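About Sayce

Home | Classes | Hire the kitchen | Our bakers | About us | Find us

Sayce is a bread school. We teach people to make bread by hand, with flour, water, salt and time, and we've been doing it long enough now that some of our first students have taught their own children to do it too (which makes us feel very old and very happy).

If you've landed on this page because someone bought you a voucher, hello! If you're here because your last loaf came out like a doorstop, hello to you as well, you're in good company. Most people who walk in have a story about a doorstop.

How it started

Tegwen Pumphrey opened Sayce after years of baking for a café, where she got up in the middle of the night to make the same white tin loaf over and over and loved it more than she'd expected to. People kept coming to the counter to ask how she got the crust like that, and she kept drawing little diagrams on paper bags. In the end a regular suggested she charge for it. The first class was in her own house, with 2 students, one oven and a table that had to be carried in from the garden. One of the loaves stuck so badly to its basket that it came out in the shape of a boot. We still have a drawing of it.

Iveta Slanina was in that first class. She came for a morning and stayed to wash up, and she and Tegwen talked about rye for so long that the next day's dough nearly climbed out of its tub. Iveta grew up with dark, sour, heavy breads and thought British shop rye was a sad business. She now runs everything we do with rye, wholegrain and seeds, and she's the reason there's always caraway on the floor.

The name comes from the lane where Tegwen's grandmother lived. It rhymes with "lace", though we answer to anything.

What we teach

Our main course is First Loaf, a full day for complete beginners. You'll make a plain white loaf, a soft roll dough and a flatbread, and you'll start a sourdough that goes home with you in a jar. There's a lot of waiting around in bread, so we fill the gaps with soup, cheese and questions, and some of the best bits of the day happen while nothing at all is going on in the bowls.

After that you can go pretty much anywhere. Sourdough Weekend is two days and covers feeding a starter, shaping, scoring and baking in an ordinary home oven. Rye and Dark Breads is Iveta's, and it fills up first every single time. Enriched Doughs is the buttery one: buns, plaits, brioche, and in March we add hot cross buns and the whole building smells of mixed spice for weeks. We also do a short evening class on pizza dough, which was meant to run for one season and which people simply won't let us drop.

Children's classes are for ages six and up, with a grown-up. The children are usually better at kneading than the grown-ups. They don't worry about it.

We keep our classes to 10 people. We tried more, once, and spent the whole day apologising for the queue at the sink.

How we teach

We'd like you to use your hands and your nose. We do weigh things, and we'll ask you to weigh them as well, but a recipe can't tell you how warm your kitchen is or how thirsty your flour happens to be that week. So we spend a good part of the day on what dough feels like when it's ready, when it's nearly ready, and when you've gone off to answer the phone and left it far too long. We make an overproved loaf on purpose in the sourdough class, just so everybody can poke it!

You don't need any special kit. A big bowl, a scraper, some scales, a heavy pot with a lid if you have one. We'll show you how to bake on an upturned roasting tray if you haven't. Tegwen still proves her own bread at home in a colander lined with a tea towel, and it comes out beautifully.

We're also quite relaxed about wrong answers. Bread people can be fierce, and if you've ever been told off on a forum about your hydration you'll know what we mean. There are good loaves made with instant yeast and good loaves made with a starter older than the baker. We eat both.

Our flour

Nearly all of our flour comes from Cerkeck, a small mill that grinds on stone and delivers to us in paper sacks. It has more bran left in it than most supermarket flour, so it drinks up more water and ferments faster, and it tastes of something. Ask Iveta about it only if you have the afternoon free.

For First Loaf we use an ordinary strong white from the shops alongside the Cerkeck flour. We want you to be able to go home and make the same bread with whatever is in the cupboard, and it's good fun to put the two loaves side by side and taste them.

The salt is plain fine sea salt. The butter is unsalted. The seeds are whatever looked nice.

The starter

Everyone asks, so: our starter is called Jisent. It was a misspelling on a jar label and it stuck. Jisent is half rye and half white, lives in a tall tub, gets fed every morning and has been given away more times than we can keep track of. We know of bits of it in Shetland and Cornwall, and one former student keeps a jar going on a narrowboat.

If yours has died, please don't feel bad. Come by with a clean jar during opening hours and we'll give you some more, no charge and no telling off. Bring a lid that fits loosely. We've had one explosion in the porch and would prefer not to have another.

Bread for the neighbours

A bread school makes a great deal of bread, far more than the people in it can carry home. Since we began, the extra has gone to Putance, the community larder round the corner, where it's put out for anyone who wants it. Last year that came to 2,000 loaves, and we're hoping to beat it. Putance also sends us its overripe bananas, so there's often banana bread at the morning break.

Once a month we open the ovens in the evening for anyone who'd like to bring their own dough and bake it with us. You don't have to have done a class. People turn up with things in cake tins, things in casserole dishes, and once a loaf in a flowerpot (it was lovely, with a good dark crust all the way round). It costs nothing, and the kettle is always on.
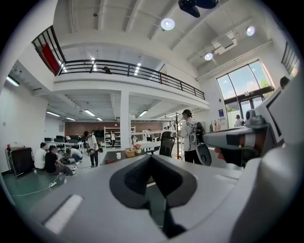 The other thing we're proud of is our bursary. We hold back a place on every First Loaf day for someone who couldn't otherwise come, and you can apply for it yourself or put a friend forward. We don't ask for proof of anything. Just send us a few lines saying you'd like to learn, and we'll find you a date.

People who've gone on to bake

Plenty of our students bake one loaf a week for their own toast and are perfectly content, and we think that's a very fine result. A few have gone further. There's a market stall selling seeded rolls, a village shop that now makes its own bread three mornings a week, and a retired bus driver who supplies his whole street with bagels. When somebody writes to tell us this sort of thing we read it aloud over lunch.

If you're thinking of selling your bread, Tegwen does one-to-one sessions on baking in quantity from a small kitchen. She'll help with timings, prices, where to buy flour by the sack and how to get some sleep, which she learnt rather late herself.

Practical bits

Day classes begin at half past nine and finish at four. Please eat breakfast first, as there's no bread until eleven! We provide aprons, lunch and boxes for taking everything home. Wear shoes you don't mind getting floury.

We can cater for vegetarians and vegans without any trouble. Sadly we can't make our classes safe for people with coeliac disease or a wheat allergy, as there's flour in the air all day long. We're sorry about this and would love to hear from anyone who teaches gluten-free baking in a kitchen of their own, so that we can send people your way.

There's level access at the front door and one of our benches can be lowered for working while seated. Tell us when you book and we'll have it set up for you. Assistance dogs are welcome and will be offered water and a great deal of admiration.

We're a 45 minute walk from the railway station, or a short hop on the bus, which stops at the end of the road. There's a rack for bikes and very little parking.

Vouchers don't run out. If you find one in a drawer from years ago, it's still good, and we'll be glad to see you.

Get in touch

The quickest way to reach us is the form on the Find us page. We're often elbow-deep in dough and can't pick up the phone, but we do listen to messages at the end of the day. If it's an emergency involving a loaf that's in your oven right now, say so at the start and Iveta will ring back first.

Page updated November 20, 2025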